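Recording notes, bowls and a spoon

4th September

The Relldale set now stands at 656 accepted episodes, all recorded by teleoperation with two arms. I want to write down how the last batch was made while the settings are still in my head, mainly for Seidu Kwofie, who takes over the recording when I move on to the Hitia work.

An episode starts when the operator closes the start switch and ends when both arms are back at rest. Everything between is kept, including hesitation. In May I trimmed pauses longer than two seconds, and the policy trained on that data moved too soon after a missed grasp. The pauses were where the operator was looking. I restored them from the raw logs and have not trimmed since.

The task family is plain tabletop work: bowls, a spoon, moving one thing relative to another. Each prompt is a single sentence, written before the episode and never edited afterward. If the operator does something else, the episode is rejected, even when the something else was neat. Relabeling after the fact is cheaper, but it gave us prompts that described the motion instead of the goal – "move left arm down and close" is no use to anyone at test time.

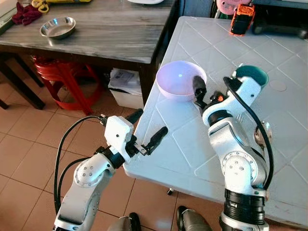

Layouts are changed by hand between episodes. I tried a printed list of positions from the Bundgaard protocol and dropped it after a day. People following a list put objects down squarely, with even gaps, and the data came out too tidy. Now the only rule is that every object in the prompt must be reachable by at least one arm without moving the base. Overlap is allowed. So is placing an object where one arm hides it from the head camera for part of the episode.

Background objects stay where they are. A policy trained on a cleared room did poorly in the next room, and I would sooner have the clutter in training than discover it later.

Rejections in this batch came to 17. Most were dropped frames on the wrist stream, which Flindwood's logger reports only at the end of the episode. The rest were wrong prompt or early stop. I keep rejected episodes in a separate folder with the reason in the file name. Do not delete them. The early stops have been useful for testing the end-of-episode detector.

Open problems: shiny metal still gives the depth estimate trouble, and the gripper current is logged at a lower rate than joint position, so contact times need to be interpolated. I have a script for the second – it is in the tools folder and needs cleaning up. For the first I have nothing yet except more spoon episodes, recorded at different times of day with the same prompts.

Seidu, the calibration file to use is the newer of the two. The older one has the left wrist offset wrong.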